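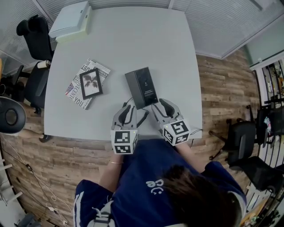 Tzu-hsuan Chow wrote under my last review that hand-held grippers are a nice way to get a lot of data you can't use, and that anyone who wants a robot to learn a task should sit down and teleoperate the robot. Fair enough! I used to think the same, and after the last kit I tried I had good reason to. But I've now had the Mesari pair for most of August and I'd like to argue the other side for a bit.

The idea, for anyone coming to this page from the furniture-sized arm reviews: you hold a gripper in each hand, you do the job yourself, and the recorded motion of the grippers (plus what their cameras see) becomes the training data. No arm in the room while you work. The arm only comes in at the end, when you run the trained policy on it. In my case that's a pair of Aubert arms with matching fingers bolted on.

What you get with the Mesari is two grippers, gray and white, each with a white cube covered in black-and-white markers for tracking. The jaws have black rubber pads, and they're good pads. I've had kits where anything with a glossy coating slid right out, and you end up squeezing so hard that your demos are full of this weird over-gripping, and then the robot learns it too and crushes a carton. With these I could pick up a box by its front edge, turn it, stand it back up, and never feel like I was fighting the tool. Lovely.

Tracking is where I expected trouble. The cubes carry markers on more than one face, so when you twist your wrist over and one face goes out of sight of the head camera there is usually another one to take over. I say usually. If you bring both hands in close and one cube goes behind the other, the track drops and you get a jump in the wrist path when it comes back. Gimoseck (the software I run for cleanup, not part of the kit) flags those jumps and lets you cut them or fill them in. I cut them. Filling in looked fine on screen and made the policy worse every time I tried it.

Now the part I'm excited about. I recorded 329 demos of a simple two-handed job: one hand steadies a box, the other slides something flat out from next to it, then both hands move the box over. After throwing out the ones with tracking jumps, plus a bunch where I plain messed up, I had 260 left. I trained on those and nothing else - zero robot data - and the Aubert arms did the job. Not every time, and they are slow, and if the box starts too close to the edge of the table they dither. But they did it from starting spots I had never put the box in, and that is the result I was hoping for and hadn't gotten from any kit before.

Then I did what I should have done first and trained once more on the whole 329, bad ones included. Worse. Quite a bit worse, mostly at the moment of the grasp, where the left hand would stall with the jaws open. So Tzu-hsuan has a point about data you can't use. You do collect some. I'd just say that throwing out 69 takes still cost me less of my life than teleoperating the other 260 would have.

A word on the view from the gripper itself, as people always ask. 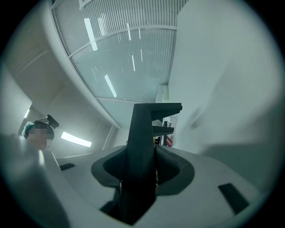
The gripper camera's view: one finger, a lot of ceiling, and a bit of the room.

The finger sits right in the middle of what the camera sees, coming up out of its oval opening, and it takes up a good share of the picture. I thought I'd hate that. But for learning, it helps to have the finger always in the same part of the view, and I'd take a big, plain, dark finger over a skinny one that gets lost against a busy background. The light gray body fills a lot of the bottom and you can't do much about it. What does need watching is bright ceilings. Lift your hands between takes and the gripper camera gets an eyeful of lights, and depending on your exposure setting the first few moments of the next take can come out too dark to be worth much. Lock the exposure. It's in the second menu, under the name "hold," and I walked past it for two days.

Things I don't love:

The cables. They're thin and they stay out of the way better than I feared, but it's still cable, and on long reaches across the table I felt a tug at the wrist. One of my four planned tasks was folding a towel and I gave up on it for that reason alone. A wireless version would be a different product and probably a heavier one, so I'm not sure what I'm asking for here.

The weight is fine for an hour. Past that my forearms were done and my demos got sloppy, and you can see it in the paths: shorter lifts, more dragging. I now stop well before I'm tired.

The manual is thin. Setup of the head camera gets a single page, and it skips the step where you have to show it each cube from all sides before the first take. If your left and right hands come out swapped in the recording, do that step again.

Compared with the Wunen set I reviewed in the spring, the Mesari is better in the hand and much better at the jaws. Wunen's recording app is nicer, with a replay view that I miss, and its case is tougher. If you mostly do one-handed jobs on big objects I don't think you'd notice much of a difference. For two hands, get the Mesari.

Next up is drawers, with the grippers on the handle side only, and I want to try mixing a small set of teleoperated runs in with the hand-held ones to see if that fixes the dithering near the table edge. If you've tried a mix like that, on any arm, tell me what ratio you used. I'll post my numbers either way once the drawer runs are in.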